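Students put humanoid through its paces ahead of October showcase

By Mereana Ashby

A group of senior secondary students is spending two afternoons a week teaching a full-sized humanoid robot to sort and carry household items, in preparation for a regional robotics showcase in October.

The Rillport Robotics Club entered the showcase's home assistance category for the first time this year. Teams have to program a robot to complete a set of chores in a mock household, with marks given for speed, accuracy and how safely the machine behaves near people.

Club coordinator Clem Pearce said the category had drawn interest from students who had not previously wanted much to do with robotics.

"We've always had kids who like wheels and sensors and line following," he said. "This one brought in a couple who are more interested in how people live. One of them wants to go into occupational therapy, and she's been very good at telling the programmers why their plan won't suit a person with a sore hip."

The club has six members on the humanoid team, all in their last two years of school. They work in pairs. One pair handles walking and balance, another looks after the arms and hands, and the third writes the routines that tie the two together.

Team captain Muchen Gu said balance had taken up most of the first term.

"We thought we'd be picking up towels by week three," Gu said. "We were still working on standing. When you move an arm forward the weight of the whole thing shifts, and the hips and ankles have to make up for it. If they're slow, it goes over."

The team calls the robot Clarus. Members log every attempt in a shared workbook, including the ones that are stopped early, and the most recent entry is numbered 1719. Gu said the plan was to reach 2000 before the showcase, although the number mattered less than getting the same result on the same task several times in a row.

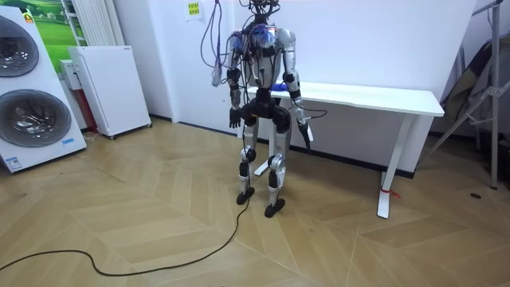
Clarus, the Rillport club's humanoid, standing with its arms lowered. Photo: Fletcher Prendergast

The showcase tasks were released to teams at the start of the school year. They include carrying a folded towel from one surface to another, opening and closing an appliance door, and moving a basket without tipping it. A further task is kept secret until the morning of the event, and teams get one hour to prepare for it.

Rhys Tamihana, who works on the arms and hands, said soft items were harder than he had expected.

"A cup is always the same shape. A towel is a different shape every time you put it down," he said. "The fingers close fine, but knowing where to close them is the hard part. We've had it pick up one corner and drag the rest along behind."

Tamihana and his partner began with a stiff tea towel and have been moving to larger and softer pieces as their results improve. The bath towel remains the least reliable. He said they had recently changed the approach so that the robot slides its fingers underneath the fold before gripping, and the early numbers were better.

The door task has gone more smoothly. Students worked out the arc of the door on paper first, then broke it into short movements, with a check after each one. If the hand meets more resistance than it should, the routine stops and the arm backs away.

Safety rules take up the first page of the workbook. Only the pair running a session may be inside the marked working area, one person must keep a hand on the stop button for the whole run, and cables are checked before power goes on. Long hair is tied back. Pearce said the students had written the rules themselves and he had added two.

"They were stricter than I would have been," he said. "They'd seen how heavy it is."

The club's entry fee and part of its travel were covered by a 1000-dollar grant from local engineering firm Setex, with the rest raised through a sausage sizzle and a second-hand book stall. Families have also supplied a steady stream of old towels and pillowcases — enough for now, Pearce said.

Two members of the team will finish school at the end of the year, and some of the current work is being written up so that younger students can take over. Fletcher Prendergast, who looks after the team's records and photographs, has been putting together a handbook that covers start-up, shutdown, cable routing and the most common faults.

"At the beginning we lost a whole afternoon to one loose connector," Prendergast said. "It's in there now, with a picture and the order you should check things. I don't want the Year 9s doing that again."

He said the handbook would be shared with other schools after the showcase. A club in a neighbouring district has already asked for the section on balance, and the two groups have agreed to hold a joint practice day during the holidays.

Teams at the showcase will each have two scored runs, with the better one counting. Judges also interview students about their design choices, and that part makes up a quarter of the total mark. The Rillport team has been practising its answers with parents, who were asked to come up with the most awkward questions they could.

Gu said the one that had stumped them was whether the robot would be any quicker than a person.

"It won't be," Gu said. "A person takes a few seconds to move a towel. But if you can't lift your arms above your waist, a few minutes is all right, as long as it gets done and you don't have to ask anyone. So that's what we'll say."

The robot still moves slowly by design. The routines are capped at well below the speed the joints can manage, and Pearce said the cap would stay in place for the showcase even though it would cost the team points.

A public open afternoon will be held at the club's rooms on 23 September 2026, from 3.30pm. Visitors will be able to watch practice runs from outside the working area and speak with the students. Entry is free, and children must be accompanied by an adult.

Students in Years 8 to 12 who would like to join next year can put their names down on the day or leave their details with Pearce. No programming experience is needed. The club also has beginner groups working with small wheeled robots, and places in those are open all year.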